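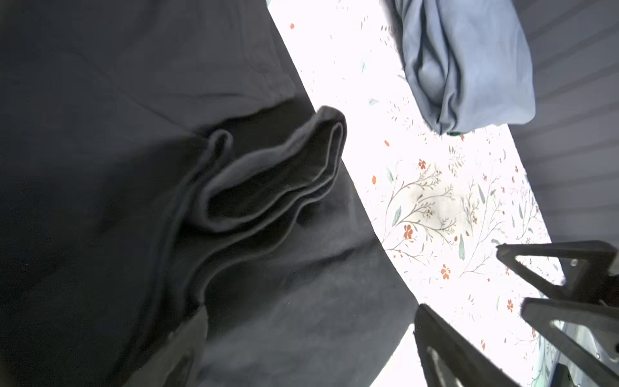 Tundside students put robots on laundry duty

Robotics club teaches two arms to fold, with mixed feelings from the trousers 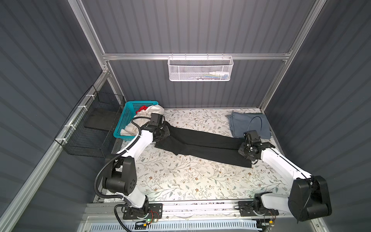 BRUDUTHAM, March – Members of the Tundside College robotics club have spent most of the term on a job many of them are said to avoid at home. Their project, named Camisel, uses a pair of white robot arms to straighten and fold clothes on a table spread with a flowery cloth.

Dark trousers are the current subject. One gripper takes the waistband, the other goes for the hem, and the club gathers to see what happens next. The record for a finished pair stands at 360 seconds, a time most parents in Brudutham would feel able to beat.

The club has logged about 500 attempts since January, each of them marked by students as "folded", "nearly" or "scarf". Black cloth is the hardest, they say, as one crease looks much like another to the software. Floral tablecloths are thought not to help, but the club has grown fond of this one.

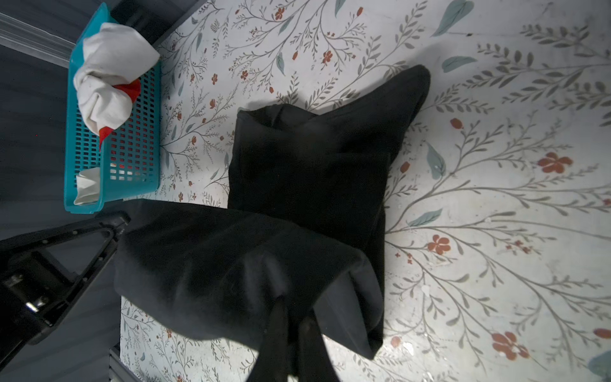 Shirts next, socks never

Camisel will be entered in the Guerra Cup for student automation in June, where teams get eight minutes to clear a basket of mixed washing. Entries are judged on neatness as well as speed, and last year's Tundside team lost marks for both.

Shirts come after Easter. Socks have been ruled out by a vote of the members. New members are welcome at the lunchtime sessions and may bring clean laundry, which will be returned in some sort of shape.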